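Newsletter > Trip Notes > Island Hops

Island hopping out of Malum, part two: the morning run to Cultitz

If you read the last issue you'll remember that I left off at Malum with a paper cup of coffee, a boarding card for the first flight of the morning, and a big silly grin. So let's pick up there!

Malum is my favorite kind of small airport. The parking lot is right across from the door, the security line is one lane, and the departure lounge has windows on the apron side that run nearly to the floor. I got there well before I needed to (I always do, and I'm never sorry) and took the seat at the far end, where you can see the taxiway and a good piece of the hill behind it. The coffee counter opens at five, and they do a warm cheese roll that I'd happily eat on any continent.

The first hop was to Stulard on an ATR 72, one of the older ones with the slightly yellowed window shades. Boarding is through the rear door, so if you want to be off quickly, ask for a seat in the back. I wanted the opposite. I'd picked a row just ahead of the wing so I could look straight at the landing gear, and it was worth every bit of fussing with the seat map. On a high-wing turboprop the wheels hang right there in front of you, and you get to see them fold away after takeoff and come down again on approach. I've done it many times and I still put my book down for it.

We pushed on through low cloud for the first part of the climb, then came out on top with the sun straight in the left-hand windows. The crew got a full drinks service done, which impressed me, given that the whole flight was gate to gate in 70 minutes and a good part of that was taxiing and a bumpy descent.

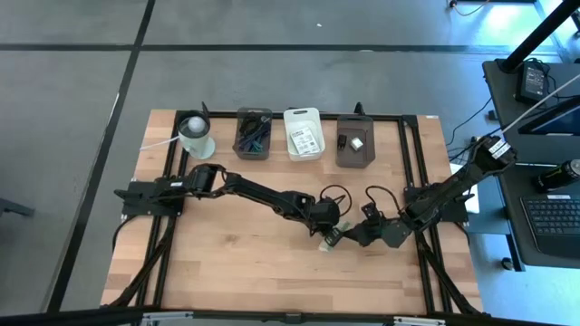 Stulard sits on a flat shelf of land with water on both sides, and the usual approach takes you out past the lighthouse and back around in a long right turn. Sit on the right for this one. The town comes up under the wingtip, then the ferry dock, then a golf course that looks to have more sand than grass, and then you're down. The runway is short enough that the braking gets your attention!

I had a couple of hours before the next leg and spent nearly all of it outdoors. There's a public footpath that starts behind the car rental lot and follows the fence to a low grassy bank near the threshold. Bring a jacket, as the wind comes straight off the water, and wear shoes you don't mind getting muddy. From the bank I had two more turboprops, a very tidy Islander in red and white, and a helicopter that came and went from the north side without ever giving me a decent look at its registration. A 70 mm lens was plenty for the arrivals. I'd brought something longer and mostly carried it around for exercise.

Back inside, there's a little display in the arrivals hall on the history of the field, with old timetables under glass. The one I liked best showed a three-stop mail service that would have taken most of the day to get where we were about to go in less time than a sitcom. I could have stayed and read the fares all afternoon, but they were calling us.

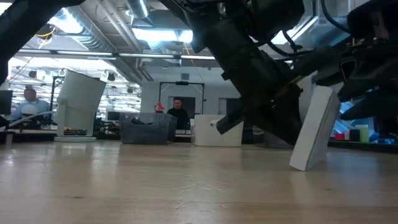
The hop to Cultitz was on a Twin Otter, and I'd been looking forward to it for months. You walk out across the apron, climb up a handful of steps, and duck. There were 11 of us on board, and seats aren't assigned, so I hung near the front of the line in what I hoped was a casual way and got the first row. With no door in between, you can see right into the cockpit. The throttles are up on the ceiling, and watching both pilots reach up together for takeoff is something I'd recommend to anybody who likes airplanes even a little.

We never went very high. I could make out sheep, stone walls, and one small boat with a long white wake behind it. It's loud, so take earplugs, and it's not a flight for working on your laptop. The landing at Cultitz is on grass and much smoother than I'd expected, with a short rumble and then a sharp turn toward a building about the size of a garden shed. That's the terminal. It has a bench, a set of scales, and a very good bathroom.

A few practical notes for those of you who have been writing in about this trip. I paid $74 for the Cultitz leg, one way, with a small bag included. They weigh the bags and they weigh you too, so leave the heavy boots in the hotel if you can. The two legs were on separate tickets, which means a missed connection at Stulard is your own problem, and I'd leave at least two hours between them in the winter schedule. The afternoon flight back fills up with day visitors, so book that one first and build the rest of the day around it.

Next issue I'll cover the evening flight over to Weldu, where I finally got on board the Saab 340 I'd been chasing since April, plus a night at the guesthouse at the end of the runway. I have far too many pictures of propellers from that one and I'll try to be selective. If you've flown into Weldu yourself, write and tell me which side you sat on!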